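Home / Local / Clubs

Codaldale robotics club takes on the dishes

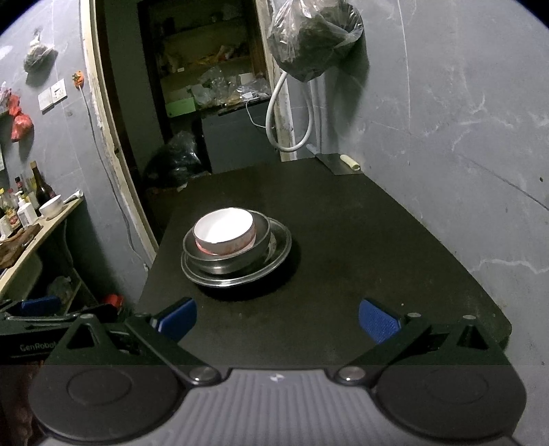
CODALDALE – The after-school robotics club is spending this term on a job most of its members try to get out of at home. Stacking plates and bowls, unstacking them, putting them somewhere else. Then again.

The club calls it the table project. Members work with hand-held grippers, one person to a gripper, and record themselves doing small kitchen jobs. The recordings get used later to train a robot arm, which the club hopes to have going for the Andside regional student showcase in January.

So far they have 564 recordings. Target was 84 per member by the end of the first month and most people blew past it, said Senan Tierney, a junior who keeps the log.

"The first week was bad. You think you know how to pick up a bowl," Tierney said. "Then you try it with two fingers and no wrist."

Bowls inside bowls are the hard part, he said. Squeeze the rim of the top one and sometimes the next one wants to come along with it. Steel slides. Ceramic is easier to hold but everyone gets nervous, and nervous people go slow, and slow recordings mostly get tossed.

Each try has a 90 second limit. Go over and it doesn't count. Drop something and it does count, but it goes in a seperate folder, which is getting pretty full.

Coach Bogdan Oprea started the club with 7 students and one line-following kit. He wanted something this year that wasn't driving around a taped square on the gym floor. The dish idea came out of a pizza night argument over who was washing up.

"I said fine, build something that does it," Oprea said. "They took me seriously. My mistake."

Sessions are held in real kitchens and back rooms instead of the school lab, and that was the students' call. The lab has one table and the same overhead lights all day. Members figured an arm trained only in there would be lost anywhere else. Families have been signing up to host. A session runs from 4 p.m. until dinner, sometimes later if it's going well – or if it's going badly and somebody won't quit.

Rules for hosts are short. Clear table, dishes the family doesn't mind losing, pets in another room. Shelves and counters can stay how they are.

Not everyone was sold at first. A few members signed up to build things and write code, and grumbled that repeating the same move over and over wasn't robotics. Oprea split the group after that. Half record, half work on sorting and labeling, then they swap at the end of the month. Tierney said the labeling side is worse. He has done both.

"You watch yourself miss the same bowl like nine times," he said. "You learn alot, though."

Next up is cups, then silverware. Silverware is the one people are dreading. Forks lie flat and there isn't much to get hold of. One idea is to stand them up in a jar first. Another is to skip forks altogether and hope the judges don't ask.

The Andside showcase has a household tasks category, new this year. Teams get one table, one set of dishes they haven't seen before and a single run in front of judges, with a second run only if there is a power problem. Hughes High, which won the building category last time, has entered too. So has a team from Clelari. Oprea said his students have been trying to find out what Hughes is working on and have gotten nowhere.

The club still needs a few more host kitchens before the winter break, mainly ones with dark tables or bad lighting. Also old plates, any size. Chips are OK, cracks are not. Drop them at the school front office before 3 p.m. marked for the robotics club. Nothing plastic please, they have plenty.

New members can join through the end of the month. No experience needed but you should be able to stay until at least 5:30.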